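# Ginger beer, brewed slowly

Ginger beer was once made in almost every town in Britain. It was sold from stone bottles at fairs, railway stations and cricket grounds, and it travelled wherever British garrisons and merchants settled. Most of what is sold under the name today is a carbonated soft drink, flavoured with ginger extract and sweetened in the factory. A small number of producers have returned to the older method, in which the fizz comes from fermentation, and their bottles are beginning to appear in farm shops and on restaurant lists.

The Kerkura brewery at Tullstead is one of them. It occupies a former dairy on the edge of the town and produces a single drink, a cloudy ginger beer in 500 ml brown glass bottles. The name is a nod to Corfu, where the drink arrived during the years of British rule and has been made ever since, long after the British left. The founding family, Manolakis, still supplies the recipe under which the company trades, although the ginger, lemons and sugar are now bought through a wholesaler in Brangate.

## The ingredients

Traditional ginger beer needs very little: fresh root ginger, sugar, lemon, water and a living culture. The root is the costly part. Dried ginger is cheaper and hotter on the tongue, but it lacks the citrus scent of the fresh root, and many older recipes used a mixture of the two. Kerkura uses fresh ginger only, grated with the skin on and steeped overnight in copper pans.

Lemons are pared before they are juiced. The white pith is discarded, as it gives a bitterness that becomes stronger in the bottle. Some Victorian recipes call for cream of tartar, which sharpens the taste and was easier to obtain in winter than fresh fruit. It is still a useful addition for home brewers who find their results too sweet.

The culture deserves a fuller account. What is known as a ginger beer plant has nothing of the plant about it. It is a community of yeast and bacteria that forms small, translucent grains, rather like soaked tapioca. The yeast turns sugar into carbon dioxide and a little alcohol, while the bacteria produce lactic acid, which gives the drink its clean, sour edge. Many households that kept a "plant" in the last century were in fact feeding ordinary baker's yeast with sugar and ground ginger. The result is pleasant, if a little bready.

## From pan to bottle

At Tullstead the strained liquor is cooled and pitched with the culture in open vats, then left until the first vigorous stage is over. It is bottled while some sugar remains, and the last part of the fermentation takes place under the cap. Each batch fills 3,000 bottles. They are held in a warm room for 6 days and then moved to the cold store, where the yeast falls quiet and the flavour settles.

Timing is the principal difficulty. A bottle left too long in the warm will become dry and dangerously lively, and one chilled too soon will be flat. The company lost 167 bottles in August, when a spell of hot weather reached the storeroom, and has since fitted additional cooling. Home brewers face the same risk on a smaller scale and are well advised to use strong bottles made for the purpose, and to release the pressure daily.

Alcohol is a further consideration. A naturally fermented ginger beer will always contain some, and the level depends upon the sugar, the temperature and the time allowed. Producers who wish to sell the drink as a soft drink must keep within the legal limit, and most test every batch. Kerkura prints the measured strength on the label.

## At the table

Served cold, a fermented ginger beer is drier than most people expect. It goes well with smoked fish, cold ham and hard cheese, and its acidity makes it a sensible partner for anything fried. In Corfu it is a summer drink, taken in the shade with nothing more than a slice of lemon.
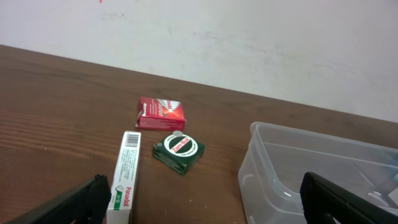
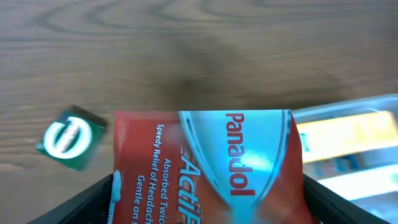

It is also a good ingredient. Reduced by half with a spoonful of honey, it makes a glaze for roast carrots or gammon. A small glass can replace part of the liquid in a fruit cake, and the sediment at the foot of the bottle, which some drinkers prefer to leave behind, may be stirred into a batter for pancakes. The drink should be added to hot pans with care, as it foams.

Bottles should be stored upright and cold - a refrigerator door is suitable - and drunk soon after opening. The sediment is harmless. Those who like a cloudy glass should tip the bottle gently once before removing the cap, and those who prefer a clear one should pour slowly and stop before the last inch.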